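Reading time: 1 minute

Subject: Re: [parnura-health] Iron tablets and tea

Soledad Nguyen-Tran wrote:
> My doctor gave me iron for anemia, one tablet a day. Can I
> take it with my morning tea?

Dear Soledad,

Better not. Tea and coffee make the iron harder to absorb, so leave an hour or two between them – water is fine. 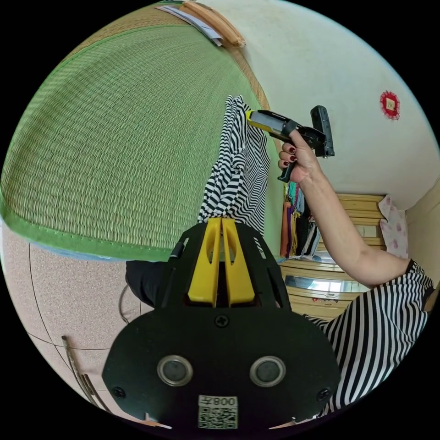 Holger Midtbø
List moderator, Parnura

Milk has a similar effect. If the tablet upsets your stomach, ask your pharmacist before you stop it. My own ferritin was 20 in December and 31 at the next test, so please have patience.

Greetings,
Holger

Contact the list owner | Back to top
This site uses cookies. Accept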